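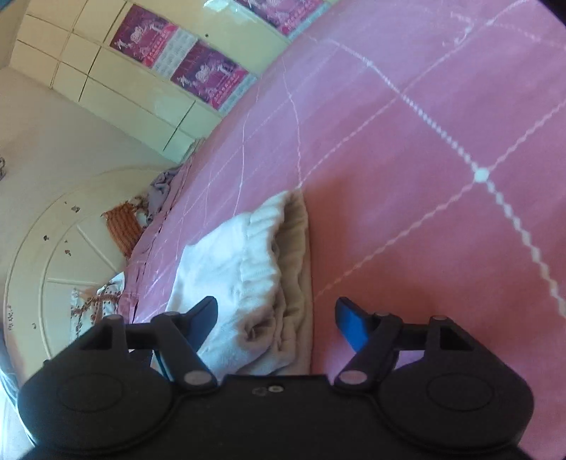
Pin-yu Au wrote back before I'd even finished typing this up and told me to price the spare fingertips first, then the gripper. Fair enough, but I still want other opinions! I'm putting together a budget for hand-held grippers so we can record towel folding at people's homes. Wandness wants $678 for one, Osotura wants $900 but throws in a case. I've got money for 2 of the pricier ones and not much else. Which way would you go?

Pin-yu Au
Like I said, fingertips. The soft pads wear out long before the arms do, and I forgot them completely in my first budget (oops). Ask both sellers for a pad price in writing, and ask how long shipping takes. I'd get the cheaper pair and spend what's left on pads and storage cards.

Holtham51
osotura, the case is great

palumbo
Do you have to buy right now? I rented one in March and found out the grip was too heavy for me after an hour of towels. Try before you pay, if either of them will let you.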